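Keeping white tabletops white – quick tips

Quick ones this week, no time.

Tea rings. Baking soda and a little water, make a paste, leave it 7 minutes, wipe off with a damp cloth. Dont scrub. Scrubbing is how you get the shiny patch, and the shiny patch stays.

Crayon: warm soapy water first. Then a soft eraser, the plain white kind. Pink ones smear.

Marker – rubbing alcohol on a cotton ball, test it underneath the table first. Dab, turn the cotton, dab again. Window open.
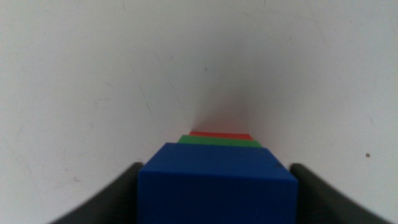 Glue is slower. Let it dry all the way, then lift the edge with an old plastic card. Oil on whatever's left, wash the oil off after. Kalliopi Kontogiannis wrote in to say peanut butter works too. Tried it Thursday, it does, but the kitchen smelled like lunch till bedtime.

Yellowing near a window. Sorry, no fix from me. Move the table or get a blind.

Things to keep off a matte top:
Bleach
Steel wool
Furniture polish (goes blotchy)
Those gritty powder cleansers, even teh "gentle" ones

Cloths – wash them separate from towels or you'll be wiping lint around all day. 4 is plenty, one bucket, skip the fabric softener.

Drawer runners next time, if the ones from Kilham ever show up.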